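Open day at the Stitgate robot lab, my write-up (long)

Posted by marlowpines
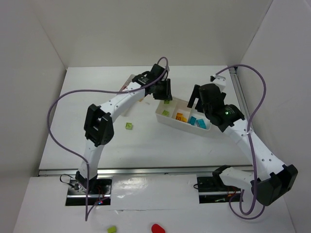

I finally made it to the Stitgate open day in February, after two years of saying I would and then having a cold or a kid's recital or both, and I promised a few of you I'd write it up properly, so get a coffee. Doors opened at nine and I was there embarrassingly early. They run you through in groups, you sign a sheet, and then you're more or less let loose to wander between the stations, which I loved. The one I kept drifting back to was the two-arm sorting table. It has a pair of white arms with big black elbows, both reaching in over a long divided bin, with the greens in the left compartment, the oranges in the middle and the blues on the right. One green cube was still sitting out on the tabletop by itself, and I'm afraid I got very invested in that cube. I stood there willing it along like it was a horse I'd put money on!

Kirsty Hapeta was running that station and she was lovely, really patient with everyone, including a gentleman who asked her the same question about lawn mowers three different ways. She told us the morning's goal was 100 blocks sorted before lunch, and that on the rehearsal day they'd gotten 94 of them into the right compartment. I asked what happened to the other six and she laughed and said mostly they landed next door to where they should be.

I also saw the Brutik cart (drives itself down a hallway, very polite about doors) and something called Mahawong that folds dish towels, slowly. More on those if anybody wants it. Parking was free, cookies were good.

Posted by tinplate_gus

Thanks for taking the time, Marlow, I enjoyed that. I'll be the grump though. Sorting colored blocks was a demo when I was in school, and that was a while ago now. A cheap sensor and an air jet will sort by color all day long at a speed those arms will never see. I went to the Dusley open house the year before last and they had a packing line going with actual product on it, and I came away thinking I'd learned something. What was I supposed to learn from the blocks?

Posted by marlowpines

Fair enough, Gus, and I knew you'd be first in! I'd say the difference is that your air jet needs the blocks to come down a chute one at a time. These were just picked up from wherever they were on the table. The bin itself sits at a bit of a tilt too, lower on the right, and a couple of the blocks in it were right up against each other, so it isn't as tidy a job as it sounds when you say "sorting blocks." Kirsty said they move the bin on purpose between runs.

Posted by quillback

I was in the afternoon group on the same day. Agree about Kirsty, she's wonderful with people. I'm going to disagree a little about how impressive it was, though. In the twenty minutes I watched, the two arms mostly took turns. One would go, the other would hang back and wait. If they can't both work over the bin at the same time then I don't see what you gain over one arm, apart from a bigger electric bill.

Posted by marlowpines

Hm, now, in my picture they're both over the bin, the left one pointing down right above a green cube and the right one open over the other half. But I'll grant you a picture doesn't tell you who was waiting for whom. I did see some waiting in the morning too. I took it as good manners.

Posted by hobnail_dee

We've got a two-arm setup at work (not this one, and I can't say much about it) and the waiting is deliberate at first. You set it up so they keep out of each other's way, then you loosen that as you get braver. What I always look at in these pictures is the cables, because that's where our trouble comes from. I see they've got purple ones looping up over the wrists, tied along the arm, with a great big swoop of slack on the left. That's about how ours looks. Too little slack and you pull a connector, too much and it catches on something. I've lost whole Wednesdays to it.

Posted by tinplate_gus

Okay, the cable talk is more my speed. Why wouldn't you run them inside the arm?

Posted by hobnail_dee

Money, and wanting to swap things in a hurry. If the gripper changes every few weeks you want to be able to get at the wire without taking the arm apart.

Posted by quillback

Did anyone ask what grippers they'd tried before? Somebody in my group did and I only caught half the answer over the cart going by.

Posted by marlowpines

I didn't, sorry, I was too busy with my cube. I can write to Kirsty, she gave out an address on the handout. I'll ask about the grippers and the taking turns both.

And to answer the private messages: yes, kids are fine, mine would have been happy there all day. Groups are capped at 36, so sign up early. Stairs at the front, but there's a ramp around the side by the loading door.

Posted by tinplate_gus

Put me down for the next one, then. I'll bring my own blocks and we'll see how they like plaid.

Posted by hobnail_dee

Gus, please let me know which group you're in so I can be in it too. Marlow, I'd like the towel folder write-up when you get a chance.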